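Pad printing on glass tubes, ink coming off in the autoclave

rvieira_lab
We ordered 1,283 logo tubes from Skestport for a trade show. Customers want to reuse them. Does two-part epoxy ink survive 121 C steam?

S_Abreu
Not for long. Ours faded at up to 269 cycles, but those were flame treated and baked after printing. Ask if yours were baked.

limness_print
Disagree on epoxy. Use ceramic ink, fired. Setup costs more, but on a run of 2,496 it evens out.

S_Abreu
Ceramic firing is overkill for a giveaway. Most end up holding pens.

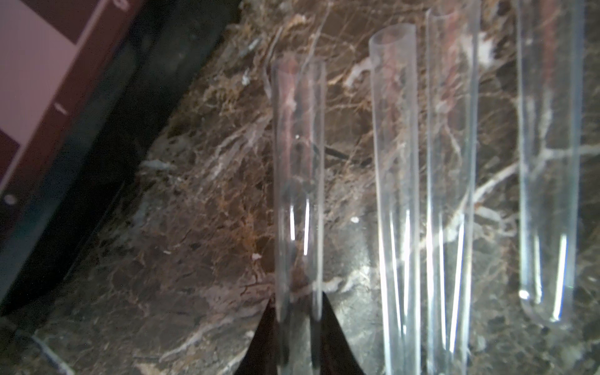
rvieira_lab
Skestport says air dried only, no bake. Can I bake them myself?

limness_print
Depends on the hardener. Get the data sheet first. If it has already cured cold, a late bake won't gain much adhesion.

S_Abreu
Agree on that. Do a tape test on five before and after.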